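Evening, June

Took the early bus into Zarutstead for the meeting about the Relleck price. It was held in the upstairs room at the library, chairs in rows, urn at the back. I had expected the usual dozen of us from the patients' group, but people were standing along the wall by the time it started. Somebody had driven down from Hagedorn with their mother, who has been on the tablets longer than I have.

The facts as they were given to us. Relleck goes from $80 a month to $400 when the current agreement runs out. The company has applied for a second patent, this time on the coating, and while that is being argued over no other maker can get a generic version registered. Prirkidis, the outfit that was going to bring one in, has put its application on hold. They sent a letter, which was read out. It was polite and said very little. They still intend to supply when they are legally able to.

The woman from the legal centre explained the coating business better than I had heard it done before. The drug itself is old. The patent on that part is finished. What they want protected now is the way the tablet dissolves, and the question is whether that counts as a new invention or a small change to an old one. She would not guess at how it will go. A decision could be months away, and either side can appeal.

Questions went on for an hour. A lot of them were really speeches. One man wanted to know if he could buy it from overseas, and was told yes, in some circumstances, with a script and for personal use, but that parcels get held up and he should talk to his doctor before he tried it. I wrote that down. I also wrote down that the hospital pharmacy has a hardship arrangement that I had never heard of in seven years of going there. You have to ask for the form. It is not on the counter.

We agreed on a letter to the company's board, to arrive before the shareholders' meeting, and a petition to go with it. There was some argument over the wording. I wanted the plain version - drop the application and let the generic through. Others wanted a paragraph about how much we value research. We ended up with both, and it runs to a page and a half. 119 signatures by the time they folded the table up. I took two blank sheets to leave at the clinic.

Home on the four o'clock, which was late. Rain from the bridge onwards. Knees bad on the stairs but not as bad as last winter.

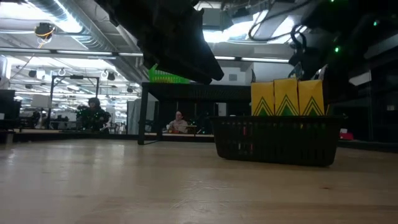 Later, after tea

Counted what is left in the cupboard. Enough to get me through the end of this agreement and a few weeks past it if I don't miss the repeat. I am not going to start stretching them out. I tried every second day once, when the chemist was out of stock, and was in bed for most of a fortnight. The specialist was not pleased and neither was I.

Did the sums on the back of the power bill. At the new price I could manage for a while from savings, and then I couldn't. I would have to let the car go, and without the car I can't get to the hydro pool, so that is not much of a plan. Will ring the hospital about the form in the morning and ask whether they count the pension as income or the pension less rent. The legal centre thought the second but wasn't certain.

Started my own letter to go in with the group's. Got as far as the second paragraph and crossed most of it out. It had turned into a list of complaints about my hands. What I want to say is that I worked until I got sick, I went back to work part time once the tablets took hold, and I would like to keep doing that. The shifts at the nursery only suit me if I can grip a pot. Perhaps that is the whole letter. Will look at it again tomorrow when I'm less tired.

The radio had a short piece on it at six, nearly all of it from the company's side. They said the price reflects the cost of development and that no patient will go without. The group got one sentence at the end. Still, it was on.

Need to do:
Ring hospital pharmacy, ask for hardship form
Drop petition sheets at clinic
Stamps
Blood test before the end of the month, fasting
Return library book, which I carried all the way in today and carried all the way home again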